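Skeltonell picking station

The Skeltonell picking station is a bench-mounted robotic sorting installation at the Zemetti returns depot in Drusville. It was built to empty mixed bins of small returned goods, a job previously done by people with two hands and, by most accounts, a radio. It is known among depot staff as "the trainee," a title it has held longer than any human employee.

Background

Zemetti opened the Drusville depot to handle goods sent back from its mail-order business. Sorting was done at long tables by teams of 4, who picked items out of bins, judged whether they could be resold and placed them on one of 3 belts. The work was dull, hard on the shoulders and paid by the hour. Management described it as ideal for automation. The sorters described it in other terms, though they agreed with the general idea.

The contract for the station went to Bodin, an integration firm that had until then worked mainly on palletizing lines. Bodin proposed starting with a single arm and a single bin, and adding more once the arm could be trusted with the full range of returns. The range of returns proved to be the difficulty. Boxes gave little trouble. Soft things, lumpy things and things lying flat against a wall gave a great deal.

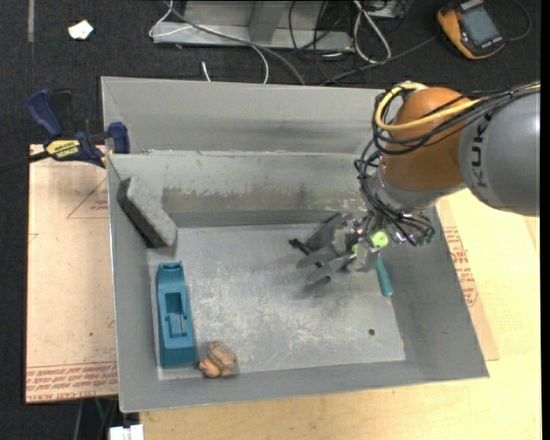 Changes to the work

The original plan called for 2 sorting jobs to be removed in the first year. Neither was. Both were renamed "cell attendant," with a small raise and a laminated card explaining how to restart the controller. Attendants refill the bin, free items the gripper has wedged into corners and decide what to do with anything it declines to pick up. The lifting is lighter than before. The waiting is considerably heavier.

Older sorters were found to be unusually good at predicting which items would be dropped, and Bodin's engineers took to asking them before each round of tests. This knowledge was later written up as a procedure, in which the sorters appear as "operator input."

Complaints have shifted accordingly. Sore shoulders are mentioned less often at shift meetings, and boredom more. Several attendants objected to the stop button being out of reach from the chair, and it was moved. A separate request, that the arm not be run during lunch, was granted in January after some debate – the break table is close by and the motors whine.

Pay and targets

The hourly target for a staffed table remains 100 items. The station has no published target. Depot management has said that comparing the two would be premature, a position it has maintained with great consistency.

Sorters who moved to the station kept their seniority but lost the piece bonus, which had been tied to hand counts. A replacement bonus based on machine uptime was tried and withdrawn when attendants pointed out that the machine was most reliably up when it was left alone.

See also

Zemetti
Bodin
Drusville returns depot
Bin picking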